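Transport and Stock Coordinator (charity retail)

Flollbridge Community Shops
Permanent, part-time
Reporting to: Carmela Caputo, Head of Retail Operations

Background

Flollbridge Community Shops collects donated furniture, clothing and household goods and sells them through its own shops. Income from sales pays for the charity's debt advice and home repair services. Stock is moved between donors, the sorting depot on Gaber Road and the shops by a small fleet of vans. The fleet is kept overnight in a locked yard behind the depot.

The post has been created following a review of vehicle use, security and insurance carried out by the trustees. The review found that collection routes, key control and vehicle records were being handled by different people at different sites. These duties will be brought together under one coordinator, based at the depot. 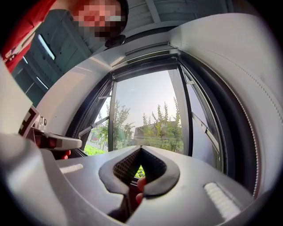 Collections are booked by telephone and through the website. The present booking system, Gunance, holds the donor's address, a short list of items and any notes on access. It does not plan routes. The coordinator will take the bookings each afternoon and prepare the driver sheets for the following day, allowing for vehicle size, parking limits and the number of people needed to lift.

Main duties

Plan daily collection and delivery routes and issue driver sheets by 4 pm on the working day before.

Keep the vehicle register up to date, including MOT, servicing, tax, insurance and tracker subscription dates.

Hold the key safe log. All keys must be signed out and signed in by a named driver. Spare keys are kept at a separate address and are the responsibility of the coordinator.

Carry out a walk-round check of each van every Monday and record tyre condition, lights, mirrors, load straps, tail lift operation and any damage to locks or bodywork.

Report thefts, attempted thefts, collisions and near misses to the Head of Retail Operations on the same day, and to the police and the insurer where required.

Arrange hire vehicles when a van is off the road, within the agreed budget.

Brief drivers and drivers' mates on safe lifting, on refusing unsafe items and on entering donors' homes. Upholstered furniture without a fire label must be refused at the door.

Keep the yard clear so that vans can be parked with rear doors close to the wall.

Cover driving duties when a driver is absent. This is expected to be no more than one shift a week.

Person specification: essential

Full driving licence valid in the UK, held for at least 2 years, with no more than three penalty points.

Experience of planning transport, deliveries or field visits for a team.

Able to keep accurate written records and to use spreadsheets for sorting and simple totals.

Able to lift and carry household goods with a second person, with reasonable adjustments where needed.

Willing to undergo a basic criminal record check.

Person specification: desirable

Category C1 entitlement.

Experience of dealing with vehicle insurance claims.

Knowledge of the reuse or second-hand trade.

Current first aid certificate.
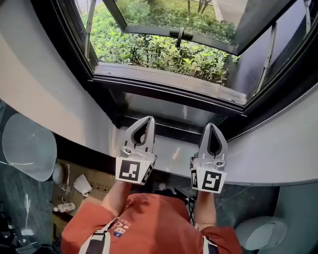 Two hand-held grippers in use at an open window.

Hours and pay

The post is for 30 hours a week over four or five days, by agreement. The normal working day starts at 8.30 am. One Saturday in four is worked, with time off in lieu. Pay is set on the charity's Grade D scale, and the current scale is sent out with the application form. Mileage in the post holder's own vehicle is paid at the charity's standard rate. Leave is pro rata to the full-time allowance, plus bank holidays. There is a probation period of six months.

Training

The successful applicant will spend the first two weeks with Ashraf Zaki, Depot Supervisor, and will go out on at least four collection rounds. Training on the Dandau tracking units fitted to the vans is given on site. A manual handling course will be booked within the first month for anyone who does not hold a current certificate.

How to apply

Application forms can be collected from the depot office or from any of the shops, or requested by telephone. Please ask for Murali Pinto and quote reference 359. CVs will not be accepted without a completed form. In the supporting statement, applicants should address each essential point in turn, in the order given.

Applications close at noon on the last working day of October. Interviews will be held at the depot and will include a short written exercise in which applicants plan a day's collections from a set of bookings. The exercise lasts 40 minutes. A calculator and a street map will be provided.

Questions about the duties may be put to Rachid Nasr in the transport office between 10 am and 3 pm on weekdays. Questions about access to the building or adjustments at interview should go to Murali Pinto.

Two references will be taken up before an offer is confirmed, one of which must be from the current or most recent employer. Original driving licences will be checked at interview.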